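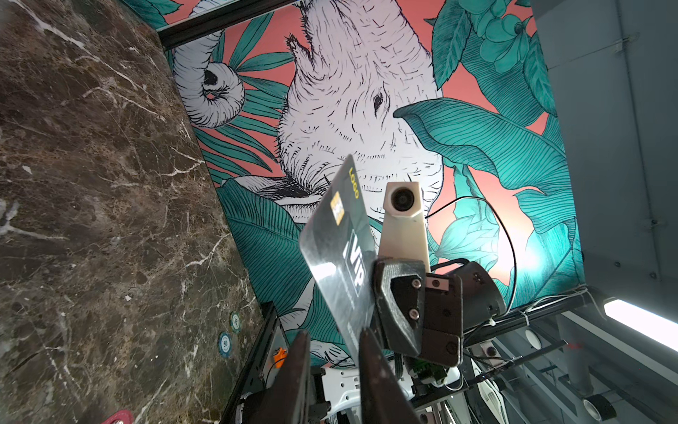 Surely the whole point is that you only have to show it once, Karier wrote under my last column, and I have been chewing on that word "once" since February. It sounds so reasonable. You show a child how to tie a shoe, the child ties the shoe.

Except that the people selling this stuff don't mean once. The brochure from Lurnden, which a reader kindly mailed me, speaks of 552 demonstrations for a single task, each of them done by a paid human steering the arms from a set of controls. I have no quarrel with paying people. I do have a quarrel with calling the result "learning by watching," as if the machine had been sitting quietly in the corner, picking things up. Someone did the chore 552 times through a pair of clumsy hands that weren't theirs. 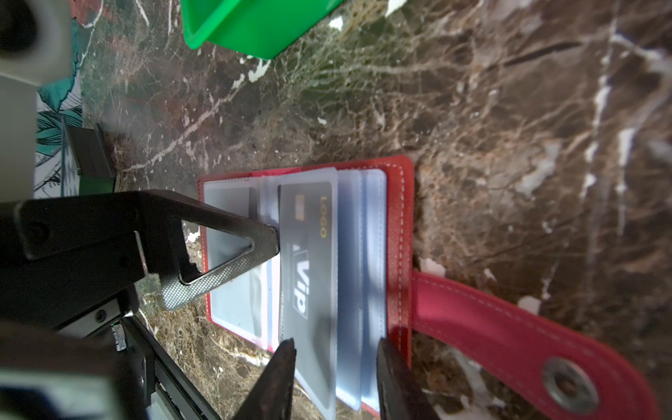 And what did they get for it? The brochure gives a success rate for the same task, on the same table, with the same objects. Swap the table and the number goes missing. I wrote to ask for it and got back a link to the brochure.

Drilcombe is at least more frank. Its operators work in shifts, more than 300 sessions a week, and the company admits that a tired operator teaches tired habits. If I hesitate before every grab, the robot may well learn that hesitating is part of the job. I'd like to hear a lot more about that and a lot less about the future of the home.
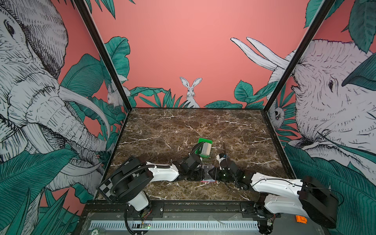

My other complaint is about what gets picked as a task. The companies like small, tidy jobs that fit on one tabletop, and I understand why – you have to start somewhere. But look at the setup: two arms bolted to a rail, a marble top, one flat card-like thing between the grippers, and walls covered in elephants and leaves. I can believe that busy wallpaper makes a harder test than a plain white wall. It is still a long way from my wallet, which is stuffed with receipts and usually at the bottom of a bag.

Cordeiro says it will have 700 hours of this sort of teaching recorded by the end of the year. Fine. Let it tell us how many of those hours were thrown out, and who decided.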